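厨房笔记：看完机械手开放日，我还是自己收拾桌子

四月里去了一趟 Stosthorpe 的开放日，冲着宣传页上“家务自动化”几个字去的。门票25块，含一杯茶，茶是凉的。本栏一向只讲抹布、案板和冰箱，这回破例讲讲机器，不过讲到最后还是会讲回抹布。

演示内容是把水果摆进盘子、从盘子里拿出来，再摆一遍。讲解员的稿子背得很熟，说以后厨房里收盘子、归置果蔬都可以交给它。我在家收一张餐桌用不了一首歌的时间，所以站在那里难免会拿自己去比。 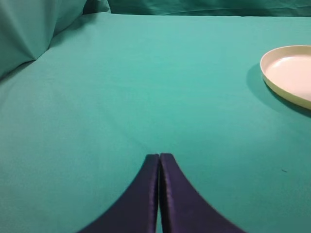 先说台布，这是我当天最有收获的一件事。演示台铺的是素色布，我问为什么不用花的，对方说素色的东西好认。这个道理搬回家就能用：备菜的地方铺一块没有花纹的深色布，蒜皮、葱须、掉下来的小螺丝，一眼就看见。布不必买好的，旧床单裁一块就行，四边折进去缝一道，洗的时候不脱线。新布头一回单独洗，水里放一小把盐，有人说能固色，我试下来差别不大，倒是冷水洗、翻面晾比较管用。

洗完别堆着。趁半干抻平，对折一次，搭在椅背上，省得再熨。已经压出死褶的，喷点水，拿一口装了热水的平底锅来回推，应急够用。锅底务必擦干净，我在这上面毁过一块白桌布。

再说盘子。讲解员报了一个数，说这套动作他们练了657遍。我追问成功了多少遍，他说要看怎么算。我不懂技术，但一道菜做了657遍还要“看怎么算”，我是不敢端给客人的。旁边一位从 Kokley 来的观众问能不能换成带汤的碗，回答是今天不安排。 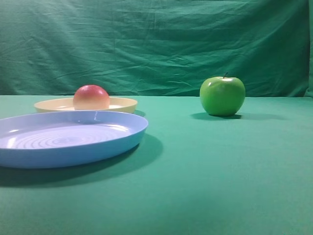
水果怎么放，我有自己的规矩。苹果会放出乙烯，催熟旁边的桃子、香蕉和猕猴桃，想让硬桃子快点软，就把它跟苹果一起装进纸袋，袋口折两下，每天捏一捏；不想让它软，就分开放。演示台上那只青苹果直接搁在布上，红里带黄的那个单独待在浅色盘子里，两样隔开一大截，照我的标准算摆对了，虽然我猜他们考虑的是别的事。盛水果用浅盘比用深碗好，果子只铺一层，底下的不会压伤，坏了一个也容易发现。洗过的水果要擦干再摆，带水的先吃。叶子菜离苹果远一点，黄得慢。

塑料盘有人嫌不体面，我倒觉得家里该备两个，轻，孩子端得动。盘底带一圈圈纹路的容易藏油，用旧牙刷蘸小苏打糊顺着纹路转着刷，别用钢丝球，刷花了更难洗。泛黄的可以拿出去晒半天再看，晒不回来就当花盆托。番茄汁染上的颜色，抹一点食用油，过一会儿再用洗洁精洗，比漂白水温和。塑料盘不要靠近灶台，我那只变形的就是搁在锅边上忘了拿。

中场休息时有人发问卷，满分100，问对“未来厨房”的信心。我填了61，多出来的那一分是给台布的。回收问卷的人说在 Listham 那场大家打得都很高，我没去过那一场，无从查证。

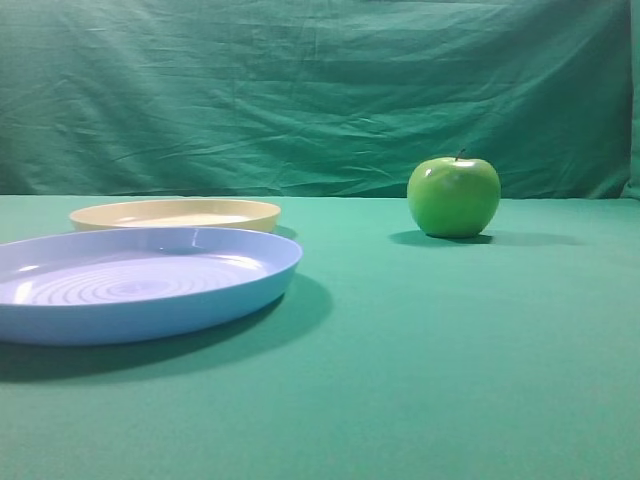

临走在门口拿到一份 Karam 的宣传册，纸很厚，印得漂亮，里面没有价格。我问了，说面向机构，家用的还在规划。那么对我们这些自己洗碗的人来说，眼下要做的还是老几样，抄在后面，可以贴在冰箱门上。

吃完马上把盘子里的残渣刮掉，哪怕晚上才洗。
盘子大的在下，小的在上，油的和不油的分两摞。
桌布先抖后擦，抖的时候往外抖，别对着灶台。
擦桌子从远的一边往自己这边收，最后用手接住碎屑。
果盘每隔几天清空一次，擦一遍再摆回去。
抹布用完拧干摊开，不要团在水池边。

下次若有带汤带油的演示，我愿意再买一张票去看，茶最好是热的。读者里有去过别场的，欢迎来信说说他们洗不洗盘子，我这场没轮到。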